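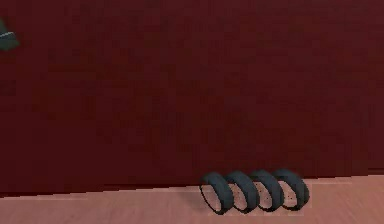 The Bell Rings Later in Trastton

My daughter's alarm used to go off at 5:40 in the morning, and I know this because my bedroom shares a wall with hers and she slept through it. Every single day. I'd lie there listening to it beep, then I'd get up and go knock, and then knock again, and at some point a sock would hit the door. She was a sophomore at Ronby High, where first period started at 7:15, and she lived (I'm not kidding) on toaster waffles and resentment.

So you can guess where I stood when the Trastton school board started talking about later start times. I'm telling you up front because I've covered school boards for a long time and I don't usually have a dog in the fight. This time the dog was asleep down the hall.

The plan sounded easy when it first came up in February. Push the high school back to 8:30, move the elementary kids earlier, and leave Janholm Middle School where it was. Teenagers would sleep, little kids (who are up at dawn anyway, ask any parent) would get to school while they were still cheerful, and the buses would run the same routes in a different order.

Then people looked at the buses!

Trastton doesn't own its buses. It contracts with Ntuli, a company that also drives for two neighboring districts, and Ntuli's drivers finish one district's morning run and head straight into another's. Finbarr Quinlan runs transportation for the schools, and he let me sit in his office for most of an afternoon while he moved colored magnets around a whiteboard. "Everybody thinks it's a clock," he told me. "It's a plate of spaghetti." Move Ronby's bell by 20 minutes and you could still make it work with the drivers you had. Move it by more than an hour and you needed new routes, new drivers, and a contract nobody had budgeted for.
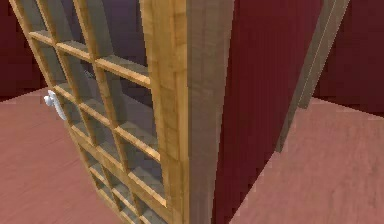

He also showed me something I hadn't thought about at all, which was the ride home. Under the new schedule some first graders would get off the bus well before an older brother or sister who normally let them in. For a family with a grandparent at home, no big deal. For a family with two parents on day shifts, that's a babysitter every afternoon, all year.

I went to the public hearing expecting the sleep argument to win on points. We had a pediatrician! We had a petition with nearly 1,000 names on it! And then 142 people signed up to speak, and the board had to carry the meeting over to a second night. I stayed for both. The swim coach wanted to know when he'd get the pool. A man who owns a hardware store said half his after-school help would be useless to him if they showed up at four. A junior from Ronby read from her phone, very fast, about falling asleep at a red light on the way to school, and the room got quiet for a bit after that.

The speaker I keep going back to was a mother of three who cleans offices in the evening. She said she agreed with every word about teenagers and sleep, and she still couldn't do it, and would somebody on the board please tell her who was going to be at her house at 2:45. Somebody on the board did not.

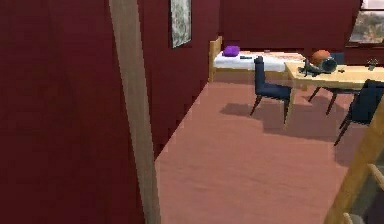

A framed picture hangs on a dark red wall above pink carpet.

Stavros Golob has been on the board longer than anyone else, and he voted no the first time around. I figured he'd be the villain of this story. Over coffee he turned out to be the member who'd read all the research, with sticky notes poking out of it, and he thinks the sleep people are right. What bothered him was the order of things. "We picked the time and then went looking for the kids it would hurt," he said. He wanted the after-school care paid for first, with the bell change to follow.

That's more or less what they ended up with. On 17th June the board passed a smaller version: Ronby moves to 8:00, the elementary schools shift only slightly, and each one gets a free after-school room for kids in the lower grades. Ntuli agreed to try it for a year. The swim coach still doesn't love it.

I asked my daughter what she thought. She said 8:00 was "fine, I guess," and that they should have done it before she had to take chemistry first period. Then she asked if she could have the later alarm now, over the summer, to practice.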